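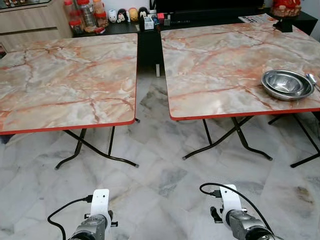
Montar dos mesas plegables juntas parece cosa de abrir patas y ya, y yo también lo pensaba hasta que una ensaladera se me fue poco a poco hacia el borde en plena comida. Esta parte del manual va de eso: abrirlas, asentarlas, juntarlas y repartir encima lo que toca para que se pueda servir cómodamente. Trabajo con las Kalitz cuadradas, las de patas negras cruzadas, aunque casi todo vale para cualquier modelo parecido. Me gusta dejar los boles de acero apilados hacia la derecha de la mesa derecha, con la cuchara al lado, y a partir de ahí organizo el resto. Si sois zurdos, le dais la vuelta a todo y listo.

Tiempo de lectura: 10 min

4. MONTAJE EN PAREJA

4.1 Antes de abrir nada

Barred el suelo. Sí, ya sé, qué aburrimiento, pero un grano de arroz debajo de una pata hace cojear la mesa y te vuelves loca buscando el fallo en la bisagra. Yo paso la escoba, luego una mopa seca, y espero a que la gente de la casa deje de cruzar por en medio (esto último es lo más difícil).

Medid también el hueco. Por los lados por donde vaya a pasar alguien con un plato en la mano dejo 900 mm, y si hay un mueble con puertas detrás, abrid las puertas del todo antes de decidir dónde va la mesa. Yo una vez monté todo, puse mantel, puse vasos y resulta que los platos hondos estaban en el armario que acababa de bloquear.

4.2 Abrir las patas

1. Poned la mesa boca abajo sobre una manta doblada. No la arrastréis por el canto, que el ribete se pela enseguida.

2. Soltad el cierre y abrid las patas con las dos manos, una en cada lado, hasta que noten tope. En las Kalitz se oye un clic bastante seco. Si no suena, cerrad y volved a abrir.

3. Revisad los tacos de las patas, uno por uno. Si alguno baila, lo sacáis, limpiáis el tubo por dentro y lo volvéis a meter girando. Los de recambio Zekdale entran un poco justos, pero entran.

4. Dadle la vuelta a la mesa entre dos personas. Yo lo he hecho sola muchas veces y la espalda se queja.

5. Apretad con la palma en cada esquina. Si se mueve, giradla un poco sobre el sitio antes de poneros a calzar con cartones. En suelos de losa muchas veces basta con eso.

PRECAUCIÓN: los dedos, fuera del cruce de las patas. Ahí donde se juntan las dos barras es donde pilla, y pilla de verdad. Con niños cerca, las mesas se abren antes de que lleguen o se abren en otra habitación.

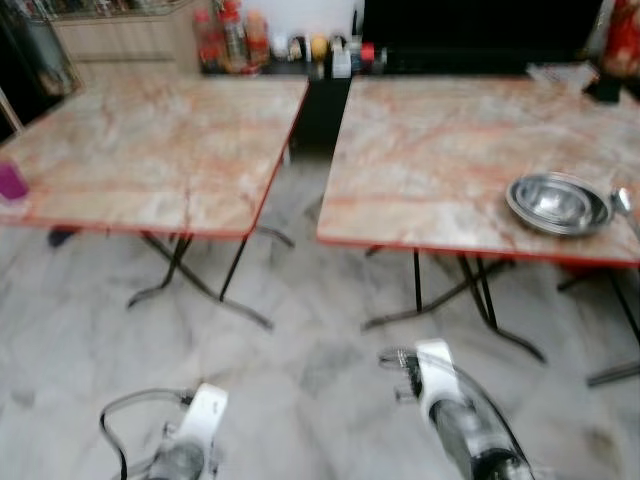 Nayeli Villanueva

4.3 Juntarlas (o casi)

Aquí tengo una opinión muy firme: las mesas no se pegan del todo. Me gusta que quede una rendija estrecha entre las dos, porque así, si alguien se apoya en una, la otra ni se entera. Mi amiga Þórey Nørgaard, que es de mantel único y todo bien alineado, me lo discute cada vez que viene. Le dejo que las junte en su casa.

6. Colocad primero la mesa que vaya a cargar más peso. En mi caso es la derecha, la de los boles. Esa ya no se toca.

7. Acercad la otra levantándola, nunca empujando con la cadera (os he visto).

8. Mirad por debajo. Las patas abren hacia fuera y sobresalen más de lo que una se imagina, así que comprobad que los pies de una mesa no se montan sobre los de la otra.

9. Si una os queda un pelín torcida respecto a la otra, decidid si os molesta. A mí una mesa algo girada me viene bien para entrar a servir por la esquina, y la dejo así la mitad de las veces.

NOTA: nada de zapatos, bolsas ni cargadores debajo. Todo lo que esté en el suelo junto a una pata acaba siendo pateado, y el que patea lleva siempre la sopa.

4.4 Qué va en cada mesa

Mi regla es muy sencilla: en una mesa se sirve y en la otra se apoya. La de servir lleva los boles, la cuchara grande y lo que se vaya abriendo. La de apoyar la dejo lo más despejada que puedo al empezar, porque se llena sola. Aparece un vaso, luego otro, luego unas gafas, y en un rato no cabe ni una servilleta.

10. Apilad los boles por tamaño, el más ancho abajo. Si están recién fregados, secadlos antes o se quedan pegados unos a otros y hay que separarlos a tirones — que es justo el momento en que salen volando.

11. No pongáis la pila en el mismísimo borde. Un palmo hacia dentro es suficiente, y si la mesa tiene ribete de color, usadlo de referencia: todo lo que pesa va bien por dentro de esa línea.

12. Las botellas van atrás, hacia la esquina que quede más lejos del paso. Las bolsas también, pero cerradas.

13. La cuchara de servir, al lado de los boles y con el mango hacia quien sirve. Parece una manía y lo es, pero pruébenlo un día y me cuentan.

14. Los tarros (legumbres, galletas, lo que tengáis) se quedan en el mueble de atrás hasta que hagan falta. En la mesa solo estorban.

Las que somos muchas en casa y sacamos platos para 18 personas hacemos otra cosa: los platos en una silla aparte, y las mesas solo para comida. Lo explico mejor en el apartado de comidas grandes.

PRECAUCIÓN: nada salido directamente del fuego sobre el tablero, por mucho que el dibujo imite al mármol. Salvamanteles siempre. Yo uso los de corcho de Cheema, los gruesos, y aun así espero un poco con las ollas de hierro.

4.5 El suelo de debajo

Si el vuestro es claro y pulido, tened en cuenta que se ve todo: la gota de aceite, la miga, el rastro del taco que estaba sucio. Un suelo de losas irregulares tiene además muchas juntas, y una pata apoyada justo en una junta puede hacer que la mesa cojee sin que le pase nada a la mesa.

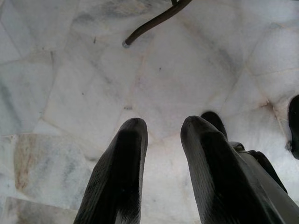

Fig. 3. Mármol blanco en losas de forma irregular.

15. Antes de cargar la mesa, mirad dónde ha caído cada pata. Si alguna pisa junta, moved la mesa entera dos dedos y volved a apretar las esquinas.

16. Pasad un trapo húmedo por los tacos si las mesas han estado guardadas en el balcón o en el trastero. En febrero las saqué yo sin mirar y estuve quitando marcas negras hasta la hora de la siesta.

17. Si se derrama algo, secad primero y fregad después. El limón y el vinagre, cuanto antes, que al mármol le sientan fatal.

4.6 Recoger

Se hace todo al revés, pero con un par de cosas a tener en cuenta. Retirad primero la pila de boles, aunque parezca que no molesta. Limpiad el tablero con un paño apenas humedecido y una gota de jabón, y repasad el ribete con la uña envuelta en el trapo, que ahí se acumula de todo. Si las habéis fregado a fondo, dejadlas abiertas 24 horas antes de plegarlas. Yo las guardo de pie, cara con cara y con una toalla vieja en medio.

Si se os ha perdido un taco o el cierre no hace clic, id al apartado de recambios. Los tacos los pido en Prustatico y siempre encargo alguno de más, porque el que se pierde nunca aparece hasta que llega el nuevo.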